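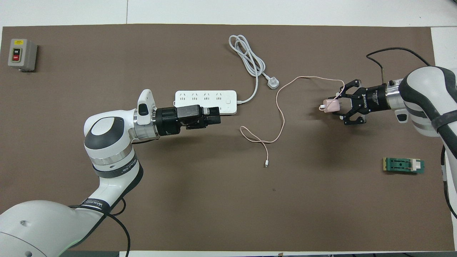

Right, hello everyone, two minutes on moving house and then I'll get to the good bit. When we left the flat in Clandov I had 295 things on my list (I know!) and not one of them was "find out where the sockets are". So we turned up at eight at night with lamps, a kettle, a router and nowhere to plug them in. A white power strip like this one would have saved the evening, and ours was at the bottom of a box marked "misc".

Pause here, let them groan.

So, the first-night bag. Mine has loo roll, teabags, two mugs, a phone charger, the cat's bowl and a screwdriver for the bed. Keep it on your lap, don't let it anywhere near the van!

Then tell the Watimell story, the one with the sofa and the stairs. Skip it if we're running late.

Next slide is labels. Write the room on the side of the box, never the lid – you'll be stacking them. Ask who's moving in September, hands up.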